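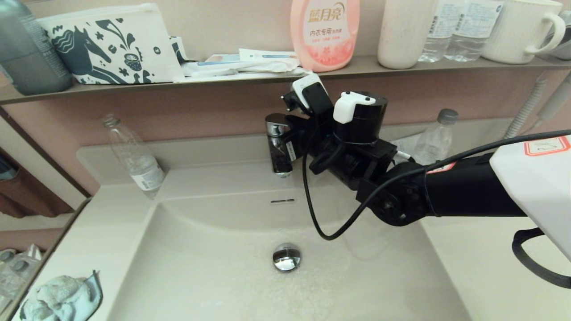 Questions about helping us to record examples
Jorum project, Gultville site
Last changed 2023-09-18

What is an example, for you?
One example is one full try at one small task, from the moment the operator says "start" until the operator says "stop". We save the camera pictures, the positions of the arm joints and one sentence which tells the task, such as "turn on the faucet". The learning program later looks at many examples of the same task and tries to copy the movements.

How many examples do you have now?
We have 1667 accepted examples, and 214 of them are faucet tasks. The goal is 3000 for all tasks together. We hope to reach it in January.

Why do you work in a real bathroom and not in a laboratory?
In our laboratory we had one sink, and it was always clean. The model learned that sink very well and was bad at all others. Now we go to places where people live. Faucets have different shapes there, and the light changes in the day.

Should I clean up before the team comes?
Please don't. Bottles, cups, towels and papers can stay where they are. We only ask you to put away razors, medicine and anything with your name or address on it. If there is glass near the sink, tell the operator.

Can the robot be near water?
Yes, with care. The arm is not waterproof. The operator keeps the water flow low, and the cables must not lie in the basin. A cable which hangs over the basin is permitted, but it must have enough slack for the wrist to turn. If water gets into the gripper, we stop for the day.

Who moves the robot?
A trained operator moves it from a distance. In Gultville this is mostly Naheed Tarar. The robot does not decide anything by itself during recording.

What happens with a failed try?
We keep it, but with the mark "failed". Many people expect us to delete these. Kamlesh Kushwaha, who checks the recordings, found 103 failed tries in which the gripper closed beside the lever and then corrected itself. He gave these a separate mark, and they are now used in the training — with less weight than the good ones.

Must the objects go back to the same place after each try?
No. Between two tries the operator may move a bottle or turn a cup a little. Only the starting position of the arm should be near to the written one.

Can I see what was recorded in my home?
Yes. Ask within two weeks and we will show you all of it. You can also ask us to remove parts, and you do not need to explain your reason. After two weeks the files are mixed with the others and it takes us longer to find them, but it is still possible.

How long is one visit?
Usually one morning. The robot needs a space as wide as a normal door, and one power socket.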